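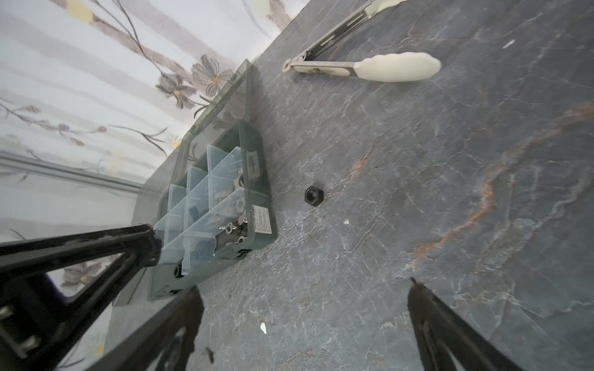

A divided box with a lid, open on a marbled countertop.

Dry hands are among the most common complaints heard at the Prultmont Skin Clinic each spring, and they are often the last to be treated. Patients tend to spend freely on the face and make do with whatever bottle stands beside the sink.

The clinic's survey of 1,162 adults, presented at Tuvdale on Saturday, March 23, 2019, found that most respondents washed their hands with hot water and applied cream only at bedtime. Lucyna Tomaszewski, who directed the survey, recommends lukewarm water and a plain, unscented cream after every wash.

"The skin on the back of the hand is thin," she said. "It loses moisture quickly — and hot water speeds that loss." 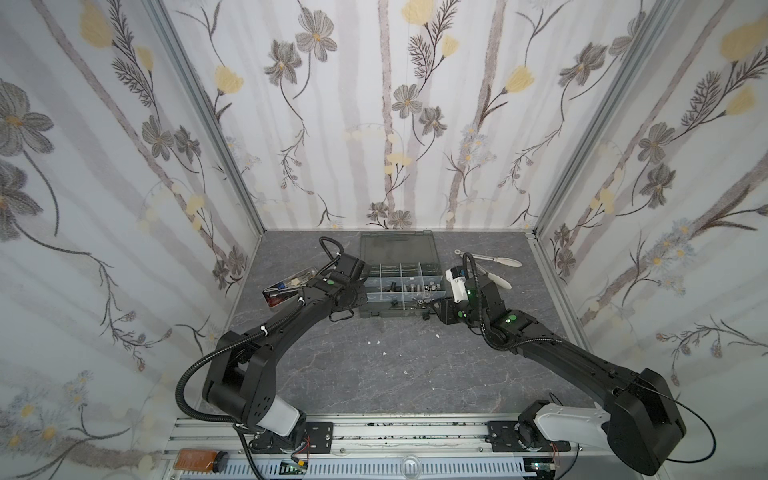

Creams sold in tubs are generally thicker than lotions and suit cracked knuckles better. A small amount should be pressed into damp skin and left for 5 minutes before gloves are worn. Readers with open cracks, bleeding or a spreading rash should see a physician before trying any new product.

The clinic will repeat its survey in April at Devadiga and Wudine, where it hopes to reach 4,000 residents. 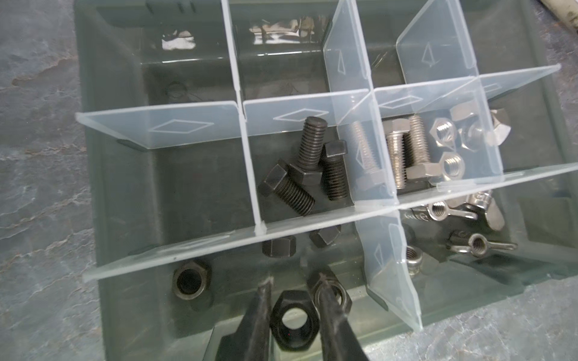 Clear dividers separate the compartments of a storage tray.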